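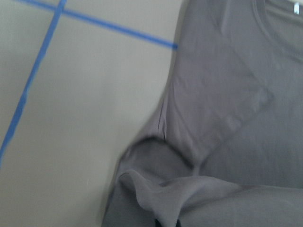

A gray T-shirt on a tabletop.

Home Opinion Letters Local Archive Contact

Put the fiber content where I can read it

Sat 16 May

I bought 11 shirts in the past year and returned four of them. Every one of the four went back for the same reason. The web page said "soft cotton blend," and when the package came the blend was 69 percent polyester.

Polyester has its uses. I wear it to run. But a store that sells a shirt as a cotton blend should have to say how much cotton, in the first line, in the same size type as the price. Dremetti puts the number at the bottom of a tab called "Details and care," which on a phone takes three taps to reach. Villamis leaves it off the page and prints it only on the tag inside the shirt.

I wrote to both stores last August. Dremetti sent a coupon for 10 percent off. Villamis told me that fabric "may vary by color," which I had not known and which made things worse. The navy shirt and the green shirt of the same style can be two different fabrics at one price, and the page shows one set of words for both.

People say shoppers only care about price. I don't believe it. The secondhand store on Fladcombe Street sorts its racks by fiber, with handwritten signs, and the cotton rack is the one that gets picked over by noon on Saturdays. If a shop that runs on donations can do that, a company with a warehouse can type a number.

There is a cost to the buyer as well. I paid return postage on two of my four, and one refund took most of a month. A shirt that cost me 80 cents at a yard sale has outlasted all of them, and its tag told me what it was before I paid.

The state already requires unit prices on grocery shelves. Fiber content should get the same treatment online, next to the price and for each color.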